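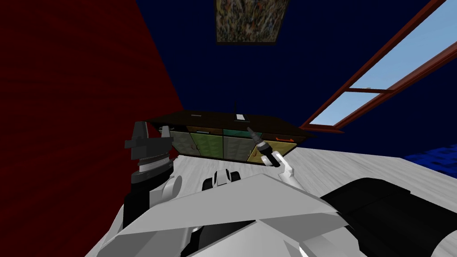 Head view in the sim, right gripper holding the dark tool in front of the cabinet.

From: Carolina Azevedo
To: Mulville Robotics Club list
Date: 23/09/2022
Subject: Re: [mulville-robots] which room for the beginners?

Hi Precious, and hello to all the new folks who signed up at the fair (so many of you, I'm thrilled!),

Precious Saludo wrote:
> I got the sim running on my laptop last night but I'm not sure
> which room I should practice in. Also my head camera view comes
> out tilted. Did I break something? And do both arms count for
> the first task, or only one?

You didn't break a thing, I promise. The view goes wherever the robot's head goes, so if the head is tipped over, the floor and the windows tip with it. You can level it in the pose settings, though Vasco likes to leave it crooked and says he has gotten used to it.

As for the room, please use the one with the red wall and the dark blue wall, with the long low cabinet under the painting. It loads quickly even on my poor old machine, and the colored doors make it easy to tell each other where you are ("I'm stuck at the yellow one again" has been a very common message from me).

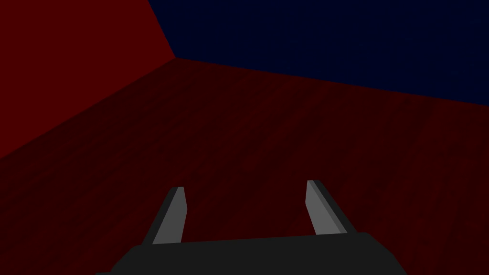
For the first task only one arm counts, and you may pick whichever you like. Start with the fingers open wide and spend a whole evening just moving forward and back before you try to grab anything. I know that sounds dull! I skipped it my first year and spent until January unlearning bad habits, so do be kinder to yourself than I was.

Each run is capped at 485 steps. Send your best 9 to Behrouz, and put your name in the file name, please, please.

Warmly,
Carolina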